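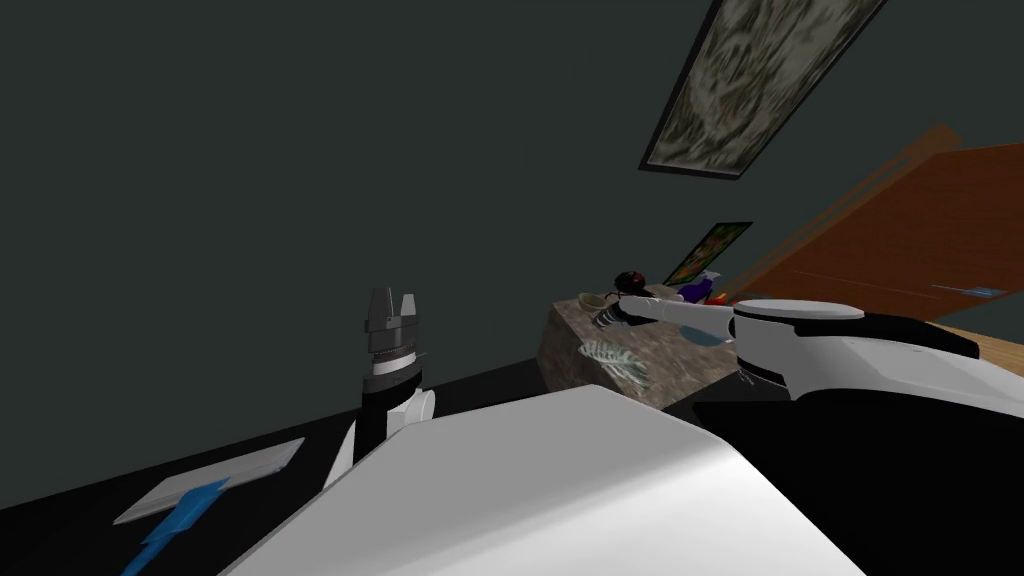

Print this page | E-mail this page
Filed under: Opinion > Giving & Community

Last updated: Fri 6 February

Pay for the boring stuff. That's my whole argument and I have an hour to make it before the grant window shuts.

Every funder I deal with wants a project. New name, new logo, a start and an end. Bukska has had 16 grants since I joined the board and not one would cover the phone bill. We run a ride service for older people in Tomside. 116 regular riders. Works fine. Which is the problem, aparently, because "works fine" doesn't score. "Innovative" scores.

So we dress it up. Last March we called the same old rides a "mobility pilot" and got the money. Same vans, same drivers, new letterhead. I'm not proud of it. Every small group in the county does it, and the funders know, and they go on asking for pilots.

What would I do instead? Give small groups three years of plain operating money. Let them spend it on rent, tires, the bookkeeper. Check the accounts, sure. Visit once in a while. Skip the 70 page report.
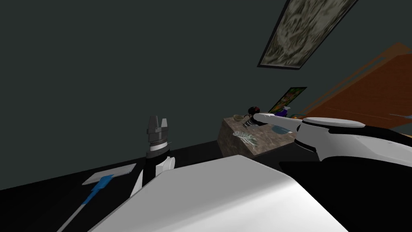 The Ombridge fund says flat grants make groups lazy. I've heard this for years and never seen it. What I have seen is the Hendriks center close its lunch room, a place that fed people every weekday, becuase the money was tied to a job skills course and couldn't be moved across. They needed $800 a month. The fancy thing gets funded, always. Put a two-fingered robot gripper on your cover page and you'll get a meeting. Put a soup pot on it, good luck.

Yes, some money would get wasted. Some gets wasted now, on launch events and consultants and people like me rewriting the same paragraph for five different forms. I'd take the first kind of waste. At least the vans would have gas.

Print | E-mail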